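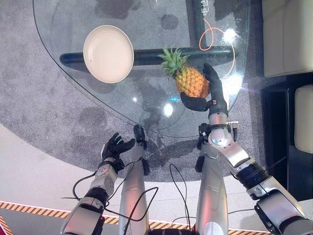
A pineapple in the robot's right hand, with the plate still bare.

I have worked at Pulon for long enough to have been replaced by a spreadsheet, a chatbot and a vending machine, and I came through all three with the same chair. So when the company decided that the front lounge at our Flestham office would be looked after by a robot, I took it well. I do the front lounge. I also do the phones, the badges, the mail and the birthday cards, but the lounge was the part of the job people saw.

The robot was named Tapia by someone upstairs who gets to name things. It has two arms and two hands, same as me, and it was given fruit to practice on. Management's thinking was that a visitor who sees a machine set out fruit will assume our software works too. I have used our software. I wish the fruit luck.

What bothered me in the first weeks was how much respect the thing got. When I put out a snack for guests in the old days, it took me 3 minutes and the guests looked at their phones. When Tapia picks up a pineapple, people who earn a lot more than I do stop walking. They hold their coffee with both hands. If it puts the pineapple down on its side, there's a meeting, and the meeting is kind. "It's learning," they say. I was at Mornness Insurance for my first job and I misrouted one call to a vice president in May of that year, and I can tell you what they said, and it wasn't that.

My friend Byung-chul Hong, who runs our mailroom, thinks I'm taking it personally. His view is that a job is a pile of small chores with a salary sitting on top, and if you lose a chore you've still got the pile. He may be right about the pile. But the chores are not all the same size on the inside. Setting the lounge got me up from the desk and put me in a room with people who had just arrived from somewhere and wanted to talk about their flight. I learned who was nervous and who was about to cancel. I passed that along, and sometimes it mattered. Nobody had written it down as part of the work, so when the work moved, it didn't come along.

What I have now is a tablet. The tablet has 62 things on it that I'm supposed to check, and most of them concern the robot. There is tape on the floor I'm supposed to stay behind. I order the fruit, which has gone from a line in petty cash to a budget of 500 dollars a month — pineapples bruise, and so do budgets. I also write the evening report on how the arms did that day, in full sentences, for readers I've never met. My title has changed to lounge operations lead. The pay has kept its old title.

I don't hate the machine. Some afternoons, with the phones quiet, I catch myself rooting for it. I would just like somebody to ask me what the lounge was for before they decide it's going well. I have a few ideas, and I'm at the same desk.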